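Minimum number of demonstrations for a single packing task
Community Help > Data Collection > Planning
Posted 11 March 2026

Hiba Azar
Our department at Irkitthorpe has been asked to gather demonstrations for a learning system that is to pack small items into cardboard boxes. The written plan allows for 800 recorded attempts, shared between several operators. Before the work proceeds, I should be grateful for advice on two matters: how the attempts ought to be divided, and whether failed attempts should be retained.
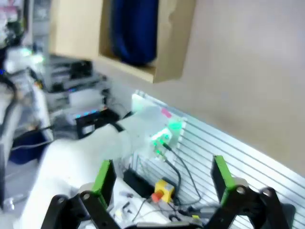 Should each operator be given a practice period before recording begins? We allow every operator 58 minutes of unrecorded practice, and attempts made during that period are not entered in the register.

I should add that the present instructions do not state where the items must lie at the start of an attempt. Some operators have asked for fixed positions and others prefer to choose their own.

Brusard
The number in your plan is reasonable for one task, but the division matters more than the total. We advise that no operator contribute more than 165 attempts to a single task, as the system will otherwise learn the habits of one person. Starting positions should be varied according to a written schedule. Operators who are left to choose tend to return to the same few places on the table.
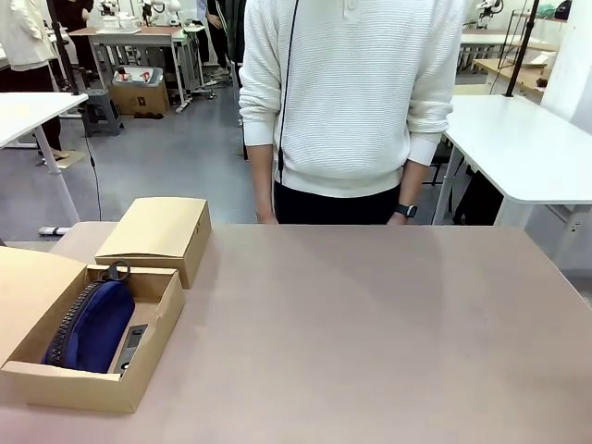
Luo asks whether the schedule should also cover the boxes themselves. It should. The position and angle of the box, and whether the lid begins open or closed, are to be set down for each attempt in the same way as the items.

Failed attempts should be kept, provided that they are marked as such at the time of recording. Marking them afterwards from the video is slow and gives rise to disputes. We use 8 outcome codes, of which three relate to dropped items.

Zernard
Keep the failures. Storage is cheap.

On the other point, please agree in writing what counts as the end of an attempt. Ours was left open until December, and a large part of the earlier material had to be trimmed by hand. 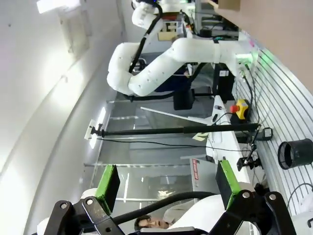
The rule we adopted is that an attempt ends when the item has been released and the arm has returned to its resting position. Recordings stopped before that point are entered as incomplete and are excluded from training.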